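The Brodon Blackout Roller Shade
Cordless, cut to width, made to order in our Brutska workshop

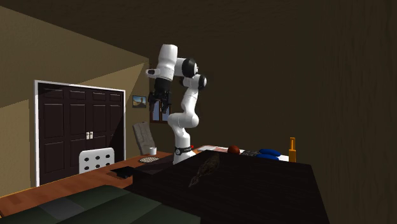
Why I make this one

I started making shades because I couldn't sleep. Back then I had a bedroom over the bus depot in Palitz, and every shade I bought let a bright stripe in down both sides -- you know the one, it lands right across your eyes at five in the morning. So I took one apart on the kitchen table, made a worse one, then made a slightly better one, and a good while later here we are with a proper product page and everything!

The Brodon is the shade I'd put in any room where you want it dark. Bedrooms mostly, but we send plenty to people with a home theater or a baby who thinks dawn is a party.

The fabric

It's a tight polyester weave with a foam coating on the back. I went through a lot of samples before I settled on it (my sister still has curtains made out of the rejects). It doesn't crackle when you pull it down, and the coating side wipes clean with a damp cloth. Please don't put it in the washing machine. Someone did, and I had to write them a very sad email.

Colors right now are Oat, Slate, Moss and a dark blue called Arrieta. The street side is white on all of them, so your windows match from outside even if you go wild with the colors indoors.

Sizes and mounting

Every shade is cut to your width, down to an eighth of an inch. Inside mount looks tidier, outside mount blocks more light. If you want it really dark, go outside mount and let the fabric overlap the opening by 2 inches on each side. That's what I have at home.

For inside mount, measure the width in three spots and send us the smallest number. Don't take anything off for clearance, we do that here. If you take some off and then we take some off, you get my old bedroom.

Small windows are fine, by the way. People write in all the time worried that theirs is too little to bother with, and those are some of my favorite orders. They roll up beautifully.

Side channels (optional)

These are slim aluminum tracks that the edges of the fabric run in. They come with adhesive strips and screws. Use the screws if you own the place, the strips if you rent. They add a few days to the order and they're the best money you'll spend on this page.

The lift

It's a spring roller with no cord and no chain. Pull down, let go, it stays. Give it a little tug and it goes back up at a civilized speed. We test the spring design to 3,000 full pulls before we change suppliers or tweak anything, and there's a tension screw on the left bracket if yours ever gets lazy.

What's in the box

Shade on its roller, fully assembled
Mounting brackets with screws and wall anchors
Bottom bar with end caps
Printed instructions, with drawings by Seija Lahtinen, who draws a much better screwdriver than I do
Side channels, if you ordered them

Care and warranty

Dust it with the brush end of your vacuum. The roller and spring are covered for 4 years, the fabric for 2. If something goes wrong, send me a picture of the bracket end and tell me which way you mounted it, and we'll sort out a part.

Ordering

Item number 851. Made-to-order shades can't be returned for a wrong measurement, but write to me before you order and I'll happily check your numbers with you. Fabric swatches are free, just ask for the colors you're stuck between.

Questions go to me, Ashton Goodwin, through the contact form. I answer most of them in the evening with a cup of tea, so if it's urgent, put that in the subject line.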